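Wamley Shared Workshop
Home Robotics, Unit 8: Gripping Curved Objects
Course tutor: Cheuk-hei Tang

This unit continues the arm built in Units 2 to 7. Participants should bring the completed gripper, with both fingers fitted and the wrist camera wired to the control board. The camera bracket must be tightened before power is applied.

Bowls are a demanding test for a gripper with two fingers. The rim is the only practical place to hold them, and its height changes as soon as the bowl tilts. The approach should therefore be made slowly, with one finger inside the wall and one outside.

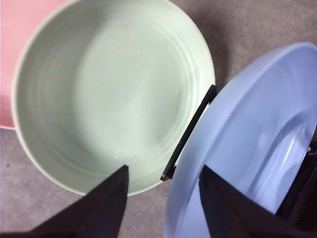

Figure 8.1. Wrist camera view: pink, green and blue bowls, with the gripper fingers at the bottom.

Note in Figure 8.1 that the blue bowl lies at an angle and that its rim comes close to the green one. Where rims are this near, the path of each finger must be checked separately — a finger that clears one bowl may still touch its neighbour.

Exercise
Set the closing speed to 60 on the Pindero controller and make 2 trial grips on a single bowl. Record the finger positions in the log sheet. Repeat with a second bowl alongside.

Log sheets are to be returned to Kyrylo Didenko before the next session.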